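13th April

The workstation that has served the map room at Ashby was withdrawn from use in November, and its refurbishment has now been taken up in earnest. This post records the present state of the work for those readers who have followed the Ciddale scanning project.

The machine came to us with 38 others when the Jondale office closed. It has handled the greater part of our large-format scans, and over 300 sheets remain to be processed. Replacement was considered. The quotation received from Trorisero was reasonable, but it exceeded the sum set aside for equipment this year - and the case, board and power supply were judged fit for further service.

Work began with the side panel and then the processor, which is to be exchanged for a faster part of the same family. The socket will remain without a processor until the new part is delivered. The drives travel in blue carriers, and each carrier is to be labeled with its bay number before anything is returned to the case.

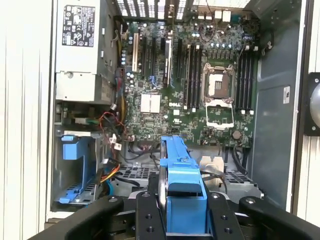
Tsutomu Katayama wrote to ask whether the drives should be cloned before the new processor is fitted, and advised that a second copy be kept in another building. His advice has been adopted. Elsie Hollis will hold the second copy at Jondale.

The cloning of the first drive is expected to occupy 9 hours. The contents amount to 113 folders, several of which carry duplicate names from the earlier cataloging scheme, and these will be left as they stand for the present.

Readers who hold spare thermal paste of recent date, or a service manual for this class of tower, are invited to write to the usual address. The scanning schedule for the remaining Ciddale sheets will be posted once the machine has completed a full day of testing.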